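Where Does the Can Go? Household Sorting Habits in Travden

Term project report, Introduction to Environmental Studies

1. Background

Travden has had curbside recycling long enough that everyone in town believes they are good at it. The town's own leaflet, which is printed on glossy paper the town does not recycle, says that households should place "clean metal, glass and rigid plastic" in the green bin and everything else in the black one. Our group wanted to know what people do with that sentence once it reaches their kitchen.

The original plan was bigger. We were going to compare Travden with Plindport, which collects everything in a single bin and sorts it later at the Dobson transfer station. Then we learned that Plindport's figures are kept in a format only Plindport can open, and that the bus there runs twice a day, both times in the wrong direction for people with a morning lab. So this is a report on Travden, with Plindport appearing now and then as a rumor.

2. Method

We dropped a short survey through doors on the hill side of town and got 50 back. The survey had a list of common household items, and for each one people marked green bin, black bin, or "not sure." We also left a blank space at the bottom for comments. This was a mistake in terms of time and the best decision we made in terms of reading material.

Answers were entered into Gistico, the survey software our department has a license for. Gistico treats a skipped question as a firm "no," a fact we discovered after making our first set of charts. All the charts were remade. The first set was more dramatic and we were sorry to see it go.

For background we used the town's public collection summary, which lists 3,685 households on the route. The leaflet says 4,000. We asked the town office about the difference and were told that 4,000 is how many leaflets were printed.

3. What people said

Glass caused no trouble. People know glass. Newspapers were also fine, although several respondents wrote that they no longer get one and seemed to want us to do something about it.

Metal was where confidence began to slip. Drink cans went in the green bin almost without exception. Food cans did not. The word "clean" in the leaflet was doing more damage than we expected, as people had very different ideas of what a clean can is. One respondent runs food cans through the dishwasher. Another rinses them with cold water "unless it was fish." A third holds that rinsing wastes more than recycling saves and throws them all in the black bin on principle, and attached a page of arithmetic that we checked and could not follow.
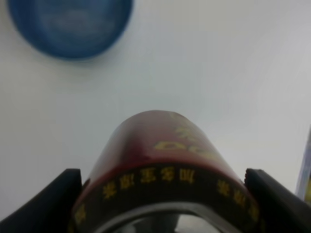 Lids made things worse. The leaflet never mentions them. Some people put the lid back inside the can and pinch the top shut, some put it in loose, and some keep lids in a drawer for a purpose they did not share with us. Paper labels split our respondents along similar lines - soak them off, peel them off, or decline to think about it.

Plastic was a mess, and we say this with affection. "Rigid" turns out to be a personal judgment. Yogurt pots were rigid to some households and not to others, and one person reported that it depended on the yogurt. Black plastic trays got the most "not sure" marks of any item on the list, which is fair, given that we were not sure either and had to call the town office again. The office was not sure.

4. Problems with our data

People who fill in a survey about bins are people who like bins. We assume the real picture is somewhat worse than ours. We also asked what people do, not what they did last week, and there may be a gap between the two wide enough to drive a collection truck through.

We had hoped to check the answers against the bins themselves. Our instructor pointed out that looking through a stranger's garbage at six in the morning needs an ethics form, and the form takes longer than a semester.

There were 2 surveys we had to leave out. One was filled in by a child, neatly, with every item assigned to the cat. The other was blank except for a complaint about parking.

5. Suggestions

The leaflet should say what "clean" means. A line such as "a quick rinse is enough" would cover most of the comments we received. It should mention lids, labels, and black trays by name, and a drawing of each would help more than the current cover, a watercolor of the river.

We would also suggest printing it on paper that can go in the green bin. The town office has said it will pass this on.

Copies of the survey form and the cleaned Gistico file are with the department. The comments are in a separate folder and are worth an afternoon.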